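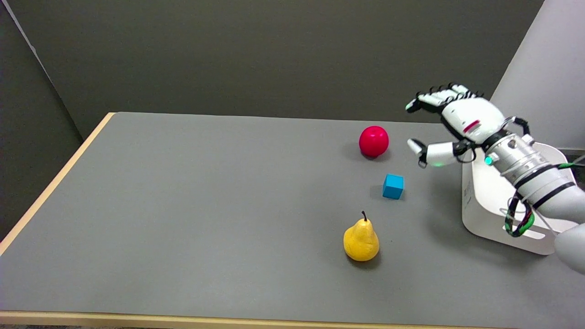
How long can I keep my desk at Brindlow if I go out for lunch?

Your desk stays yours for the whole day you paid for. Please leave the desk card on the table, so other members know that the place is taken.

Is there a monthly plan?

Yes. The monthly plan is 300 dollars and you can start it on any day. If you start in the middle of May, for example, the next payment comes in the middle of the next month. We do not ask for a deposit.

Can I bring a guest?

Each member may bring one guest for up to 3 hours, free of charge. For a longer visit the guest needs a day pass. We ask guests to sign the book at the front desk, also when they come only for a coffee.

Where can I make phone calls?

Short calls are fine in the kitchen. For long calls please book the room Saludo or the room Trosine - both have a door that closes well. In the open area we keep our voices low, and phones should be on silent.

My door code does not work. What should I do?

Codes change on the first day of every month, and the new one is sent to you by e-mail. If you did not get it, look in your spam folder, then write to Samran Onsri at the front desk.

Can I receive mail at your address?

Only letters and small packages. We keep them for two weeks - after this they go back to the sender.

Home | Plans | Rooms | FAQ | Contact

Brindlow Shared Office, Suite 482 | Back to top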